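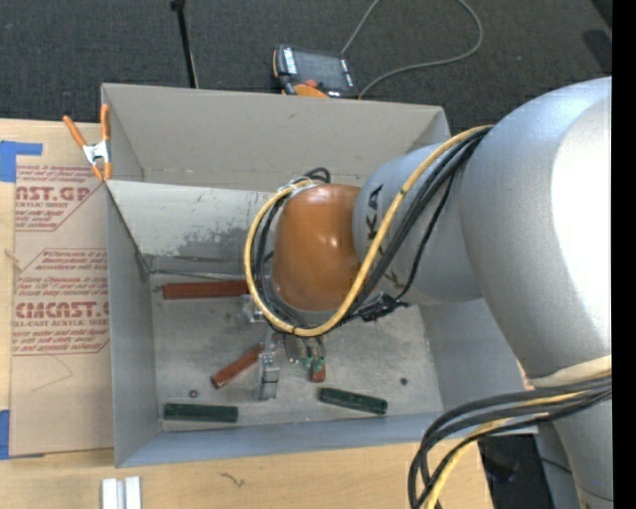
Cistus Seed Library, progress report for November
Prepared by Catinca Pascu for Hilkka Kallio, Prellholm Fund

Dear Hilkka,

We have had a wonderful month, and I'm glad to have so much to report!

Seed returns. Growers brought back 2,171 packets this season, which beats our target and filled every drawer we own. Beans and squash did best. Tomatoes were mixed: the wet spring at Skerno brought blight to the lower beds, and we threw out anything we had doubts about. The Lefèvre pole bean, which we were down to a single jar of last year, came through beautifully, and we now have enough to lend it out again (I may have done a small dance in the hallway).

Germination testing. We tested 80 varieties on damp paper towels, and all but six sprouted well enough to lend. Those six are two parsnips, a leek and three old onions. Onion seed never keeps long, so they were no great shock. Two growers have offered to raise fresh stock next year.

Classes. The seed-cleaning evenings were packed, and people kept staying past nine to swap stories and compare squash. The beginners' class on saving lettuce seed filled so quickly that we added a second one. Several people who came in spring as complete novices brought back their own labeled seed this fall, and it was lovely to see!

Spending. We spent $600 on envelopes, jars and drying screens, all within the supplies line. The printing money is still untouched. The catalog is running late while we sort out variety names, as we have at least three different beans all going by "Grandma's." I expect to send it to the printer in January and would like to carry that money over, if you agree.

Still to do. The back shelves need relabeling, and the dehumidifier is making a noise I don't like. We also need a decision on the Skerno lease before planting plans go out. I've asked for the new terms in writing and will forward them when they come.

Warm regards,
Catinca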